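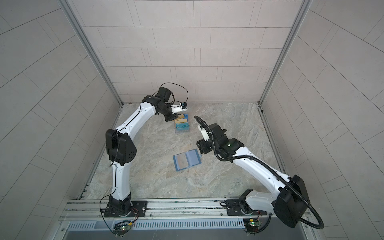 Bavberg cell, June -- fault entry, card insertion task

Run 124 was halted by the operator at 14:27. The right arm was commanded to the open blue card holder while the left arm remained at the card case. The controller reported a grip force fault on the right gripper and did not release on the first stop command. A second stop cleared it. No injury and no damage to the cell.

The log shows 3 earlier force warnings in the same session, none of them acknowledged. The Terkine force limit had been left at the value used for rigid parts.

The clear sleeves are thin, and a single one stands up between the fingertips when pinched. The limit for this material is to be set separately.

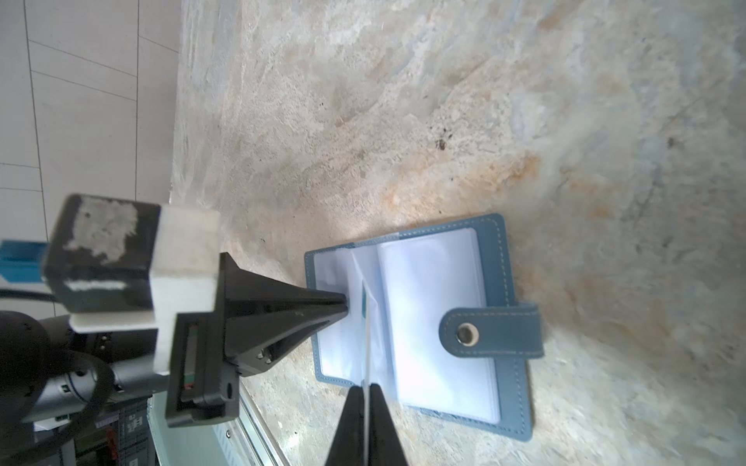 Actions
Lower the force limit and record the new value in the Dralta settings file.
Test the release command 27 times before card work resumes.
Report the delayed stop to Abou Zeid. The cell stays locked out until a reply is received.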